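### 4.3 Storage of small goods in the home

The third part of the survey asked households where they kept small goods that had no fixed place of their own. By small goods we mean things that can be lifted in one hand and are used less than once a day: spare batteries, string, candles, sewing things, the toys of children who visit but do not live in the house. Furniture, clothing and food were left out, as they were covered in sections 4.1 and 4.2.

Of the 216 households that returned a full form, 86 said that they used one mixed container for most of these goods. The container was most often a kitchen drawer in Wilesside and a lidded box in Ikthorpe. This difference follows the housing stock. The Wilesside terraces were refitted with built-in kitchens when the estate changed hands, and nearly every kitchen has a deep bottom drawer beside the cooker. The Ikthorpe cottages have few built-in fittings, and people there buy or make what they need. Clundmont, where both types of house are found, fell between the two.

We had expected mixed storage to be more common in smaller homes. The returns do not bear this out. Households with a spare room were as likely to keep a mixed container as those without one, and in several cases kept a second in the spare room itself. Length of stay was a better guide. People who had lived at the same address for many years tended to name a container that had been in use since they moved in, and often could not say what was at the bottom of it.

A further 41 households sorted their small goods by type, with a separate place for each. These households gave longer answers and were more likely to attach a sketch. Their main complaint was about goods that belonged to two types at once, such as a torch kept for camping or a tape measure used for sewing. Most had settled the matter by buying a second item. The remaining households used some mixture of the two methods, or left goods on open shelves and window sills.

The form also asked how people looked for something they could not find at once. Those with mixed containers described two habits. Some moved the contents about by hand until the item came to the top. Others tipped everything out on to a table or bed and put it back afterwards. The second habit was usually linked with throwing things away, and several people wrote that it was the only time the container was ever cleared. Ingvarsson's earlier study of farm kitchens reports the same pattern, although the goods in question were mostly tools and fastenings. Mixed holdings of household items and toys, of the kind shown in Figure 7, were not treated separately in that work.
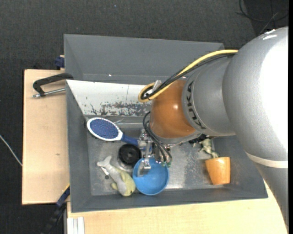
**Figure 7.** Household items and toys held together in a grey rectangular bin, with a KUKA arm working over it.

Toys deserve a short note of their own. They turned up in the mixed containers of many homes where no child lived. When asked, people said that the toys were for grandchildren or neighbours' children, or had been left behind and never claimed. Few of these people counted toys as storage at all, and some added them to the form only after reading the list of prompts on the back page. The figures for toys should therefore be read as low.

Returns from Clundmont came in later than the others, in May, after many households there had done their spring cleaning. This may have reduced the number of mixed containers recorded in that town. We have made no correction for it. The effect on the question of disposal is taken up in section 4.4.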